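Conical tubes wobbling in a plastic rack — wrong rack?

Asked in Lab Benches & Gear

I look after a small teaching lab and our orange Bramex racks have round holes in different sizes. Our green-capped conical tubes never stand straight. Do I need new racks? The budget is $39, so be gentle.

Answer 1 (3 votes)
Buy better racks.

Answer 2 (70 votes)
Your budget can stay in its drawer. Try a tube in each hole size and use the snuggest one that still lets the cap clear its neighbour. Fill from the back row, or you'll knock the front ones reaching over — I have, with my good sleeve. Same colours:
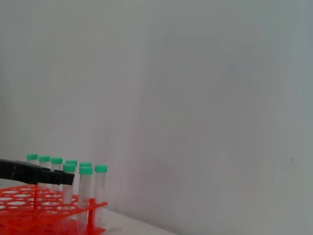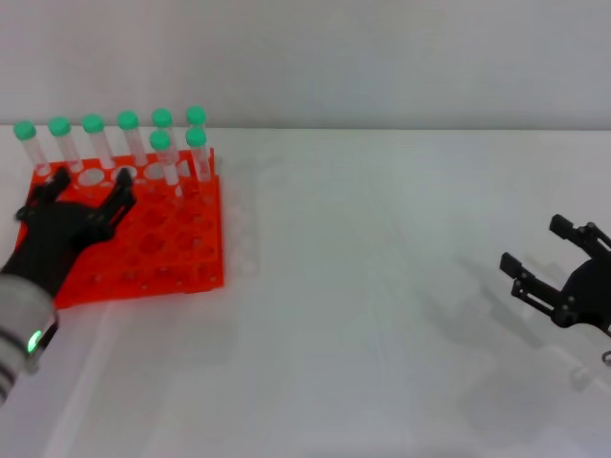
A bit of lean is fine for storage. If you're pouring or pipetting, hold the tube.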